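Trallcombe Household Travel Diary Study
Progress report to the funder, second reporting period

Summary

Fieldwork for the main wave closed in December. The target was 1120 completed diaries and 1206 were returned, of which 1120 have so far passed the first round of checks. The remainder are under review. Spending is within the approved budget for fieldwork and slightly over for postage. No change to the end date is requested.

Background

The study collects one week of travel from each participating adult in the Trallcombe area. Each person records every trip longer than 400 yards, including trips on foot, with start time, end time, purpose and main mode. The records will be used to update the trip rates in the county model, which still rests on a survey that predates the opening of the Astum bypass and the rerouting of the two main bus services.

Participants could choose a paper booklet or the phone diary. The two forms ask the same questions in the same order, apart from the location question, which is a written address on paper and a map pin on the phone.
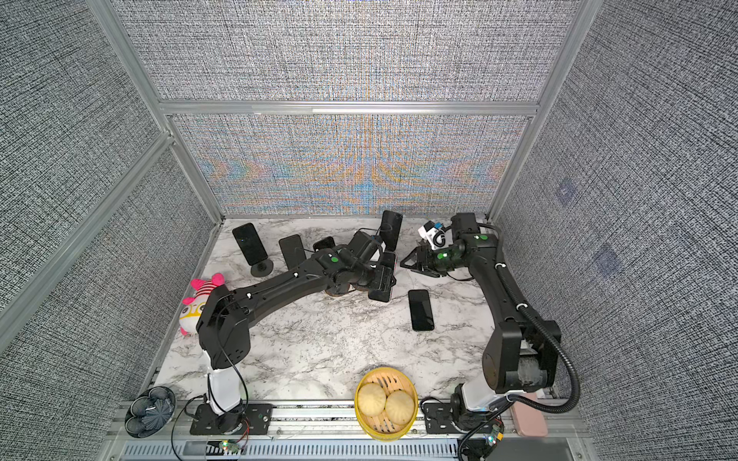

Report author: Field Methods Lead, Biwott Transport Research

Work completed in this period

Sampling. The address sample was drawn in two batches. The second batch was weighted toward the rural parishes east of Kutum, where response to the first batch had been weak. Response there improved after the invitation letter was shortened to one page and the return envelope was printed with a larger address block.

Data collection. The diary weeks were staggered so that every day of the week appears as a start day. Saturday starts were under-represented in the first batch and were raised in the second. The two batches combined are now close to even across the week.

Data entry. All paper booklets have been keyed twice by different staff and compared. Most mismatches were in the time fields, where handwritten ones and sevens were confused. A smaller group came from trips that ran past midnight, which some participants wrote on the next day's page and others left on the same one. The coding manual now states that a trip belongs to the day on which it began.

Geocoding. Paper addresses were matched to the county gazetteer. Farm names in the Kutum parishes remain the main source of failed matches. Several farms share a name, and some participants gave only the name of a field or lane. These are being resolved by hand from the mapped trip before and the mapped trip after.

Data quality

The main concern is the under-reporting of short walks. Paper diaries show fewer walks per person than phone diaries, and the gap is widest on days five to seven. Part of it may reflect who chose which form. Older participants chose paper more often, and their weekday trip patterns differ from those of working-age adults. We do not propose to correct for the gap until the age-weighted tables are available.

A second concern is the treatment of school trips. Parents recorded the drop-off and the onward trip to work in three different ways:
one trip with a stop;
two trips, the first with the purpose "school";
two trips, the first with the purpose "other".
All three have been recoded to the second form. The original entries are kept in a separate column – the county's modelers asked for these to remain available.

Phone diary

The phone diary ran without loss of records. Two faults were logged. The first placed the map pin at the last saved location if the participant did not move it, which produced a number of trips with no distance. These have been flagged and will be excluded from distance tables but kept in trip counts. The second affected the display of the reminder message only.

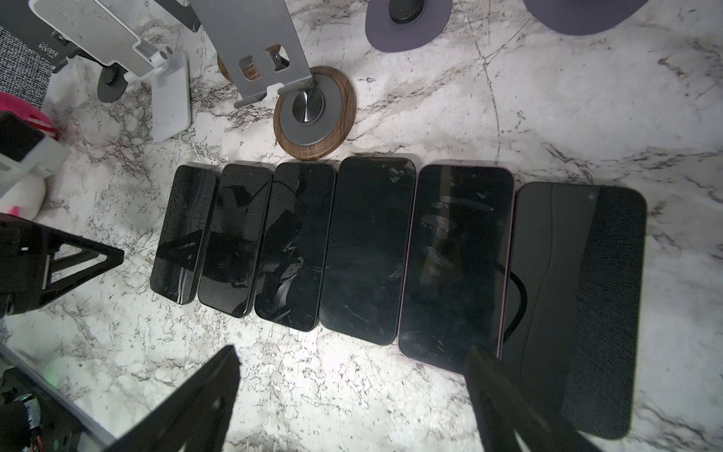 Figure 2. Smartphones laid out in a row, screens up.

Budget

Postage exceeded its line owing to the second batch of rural invitations. The excess has been met from the printing line, where the shorter letter reduced costs. Staff time is on plan. The incentive line is underspent – a number of participants did not claim the voucher – and we ask that the balance be carried forward to the follow-up calls.

Risks

Failure to resolve the farm addresses would weaken the rural distance estimates. The impact is moderate, and the work is on schedule. A delay in delivery of the county age tables would hold up weighting. The county has given a delivery month but has not confirmed it in writing.

Next period

Complete review of the outstanding diaries.
Finish manual geocoding for the Kutum parishes.
Carry out follow-up calls to households with one missing adult diary.
Produce unweighted trip rates by purpose and mode.
Deliver the draft coding manual to the county for comment.

The unweighted tables will be sent with the next report. Weighted tables depend on the county data and will follow separately.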